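Werkstattbuch Kommissionierung, Halle Brunotov
29. Januar 2026 — B. Čierny

Greifversuche am Tisch fortgesetzt, heute Weichteile. Bednárik hatte gebeten, dass wir vor der Umstellung im Februar noch Stoff prüfen, weil beim Packen der Spielküchen-Sets fast alle Rückfragen von dort kommen. Starre Teile laufen im Wunetti-Programm ohne Änderung. Filz gibt nach, und die Backen brauchen einen eigenen Kraftwert.

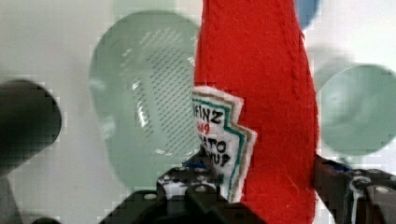
Filzflasche zwischen den Backen, Etikett teils umgeklappt.

Für den Leser an der Packstation ist so ein Etikett ungünstig. Vorschlag: Sichtprüfung bleibt vorerst beim Menschen. Laut Schichtbuch hatten wir letzte Woche 1.719 Griffe, davon 101 mit Eingriff von Hand. Ziel sind bis zu 2.000 pro Woche.

In der Frühschicht wurde gefragt, wer die Eingriffe künftig macht. Stand jetzt: Wer bisher gepackt hat, betreut die Zelle und legt nach. Die Einweisung dauert 11 Stunden, verteilt auf mehrere Schichten. Zwei Kolleginnen wollen lieber am Handplatz bleiben — mit Tarnside noch klären, ob der zweite Handplatz stehen bleibt.

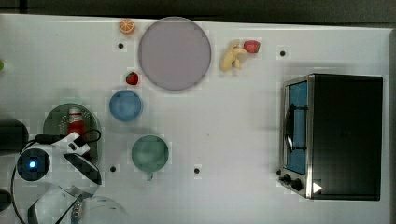
Wer darf die Zelle nach einer Störung wieder freigeben?
Vorläufig nur die Schichtleitung, nach der Einweisung auch die Leute an der Zelle selbst.

Offen: Kraftwert Filz ins Programm eintragen, Aushang für die Spätschicht.

0 Kommentare · 3-mal geteilt
Kontakt | © Werkstatt Brunotov | Nach oben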